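Clendden Dust Print Lifter, Field Kit

Shoe prints in dust are easy to lose, and we love how well this little kit picks them up! It uses a static charge to pull the dust off tile, carpet, paper or a car seat and onto a black film, where the tread shows up pale and sharp under a side light.

Nadja Moser reworked the hand unit last July, so it now has a bigger switch you can work with gloves on (hooray) and a louder warning tone while the charge is live. Lay the film shiny side up, roll out the bubbles, then let it sit a few seconds before you lift.

Kit with case, roller, ground plate and one roll of film: $599
Extra film roll: $85

Ask Fouzia Kiani about training sets for classes.

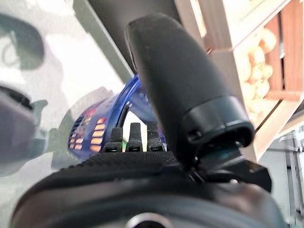

1 min read

Store lifted prints flat, film side covered.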